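Let Them Talk in the Hallway: A Case for the Longer Break Between Classes

I have taught introductory statistics at a regional college for a long time, and I want to make a pitch for the most underrated change my campus has made in years. We went from ten minutes between classes to twenty. That was the whole reform. It took effect with the fall schedule, and by November I was hooked.

The old arrangement will be familiar to anyone who has stood at the front of a classroom. Class ends, three students line up with questions, and the next instructor is already in the doorway with a laptop under her arm, being very polite. You say "email me" to all three. One of them does. The other two walk off with the same confusion they walked in with, and you find it again on the midterm. I used to think this was a student problem – they should come to office hours, it's on the syllabus, it's on the door. I was wrong about that for longer than I like to admit.

With twenty minutes, the line forms and I get to the end of it. Then we drift out to the bench by the stairs and keep going! I've had better talks about sampling error on that bench than I ever had in my office, where students sit on the front two inches of the chair and apologize for taking up my time. In the hallway they argue with me. They argue with each other, too, and the shy ones stand close enough to listen, and after a few weeks some of those shy ones start asking things.

Min-kyu Kang, who teaches composition down the hall from me, was against the change when it was proposed. His worry was a serious one: longer breaks push the last class of the day later, and plenty of our students work evenings. He surveyed his own sections and found seven people whose shifts would be a tight squeeze. The registrar's answer was to start the first period earlier, which helped most of them and pleased no one who likes sleep. Min-kyu still thinks the early start is too early. He also now holds what amounts to a writing clinic outside his door every afternoon, and I have yet to see him look sorry about it. 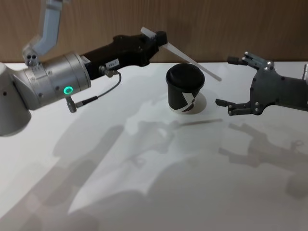
Colleges are good at buying things and bad at making time. In the years I've been here we have adopted an advising platform called Bridari, dropped it, and adopted another called Vosolness, and each rollout came with training sessions that ate up whole afternoons. Some of those tools do help, and I'm no enemy of equipment. But think how little it takes to start a conversation: a white tabletop with a black paper cup on it is all the furniture I'd ask for, plus enough minutes on the clock that the person across from you doesn't keep glancing at the door. Time like that never shows up in a brochure. It has no launch event, and it is awfully easy to cut when someone wants to squeeze one more section into a building.

That squeeze is the strongest argument on the other side, and I don't want to wave it away. Rooms are scarce. Our scheduling office lost two class slots a day in the busiest building, and departments had to trade favors to cover them. A campus much bigger than ours might not manage it at all. I'd still tell them to try it in one building for a semester and ask the instructors there whether they'd go back.

My own habits have changed as well. I eat lunch now, for one thing. I erase the board before the next person arrives. And when a student stops me at the end of class and says "quick question," I put my bag down, because it is never a quick question, and I'm so glad to have the time for it.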